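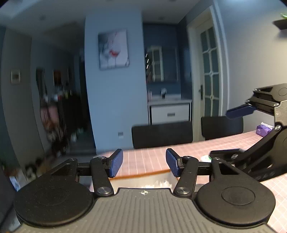

3.2 What people told us about their pantry labels

I should say up front that I went into this part of the study expecting to be bored. Labels! I'd budgeted one Sunday for reading through them and ended up spending most of August on it, and my co-author Tala Nseir had to take the spreadsheet away from me twice.

We had 591 usable diary pages from households in Prurmont and Laryea, and between them those pages recorded 1,460 handwritten labels on jars, tubs, freezer bags and (in one glorious case) a paint bucket full of rice. We asked people to copy each label exactly as written, spelling and all, and then tell us who in the house it was meant for. That second question was Bernadette Nakamura's idea and I argued against it because I thought the diary was already too long. She was right and I've told her so.

What I'd assumed, and what most of the earlier writing on home storage assumes too, is that a label says what's inside. Plenty of ours did. But a big share of them said something else entirely: "ask first," "old one," "Mom's, the good kind," "use before the other." You can't tell from any of those whether you're holding flour or fish stock. They only make sense if you already live there, and the diaries suggest people know this perfectly well. One Laryea respondent wrote next to her entry, "If you have to read it you don't know where anything is anyway."

We sorted the labels into naming labels and steering labels, which are our own terms and not very pretty ones. Figure 2 plots the two kinds against household size. Steering labels climb as soon as there's a second adult in the kitchen, and they keep climbing up to households of 8, our largest. People living alone hardly wrote them at all, though they did write dates, often with a little underline or an exclamation mark, as if scolding themselves.

Figure 2. Naming labels and steering labels by number of people in the household, both towns combined.

A word about freezers, which nearly wrecked our coding scheme. Labels on frozen food were shorter, messier and much more likely to be wrong by the diarist's own account ("says soup, is gravy"). Tala wanted to drop them and I wanted to keep them, and we settled on reporting them separately in Section 3.4. Readers who know the Gridinwood pilot will remember that it left freezers out, so please don't compare its totals with ours directly.

We also didn't ask how long a label had been in place, and I wish we had. Several people mentioned reusing jars without changing the writing, so "sugar" had held lentils for years and everybody in the house just knew. We counted those as naming labels, going by the words alone, but I'm still not comfortable with that choice and I'd do it differently next time.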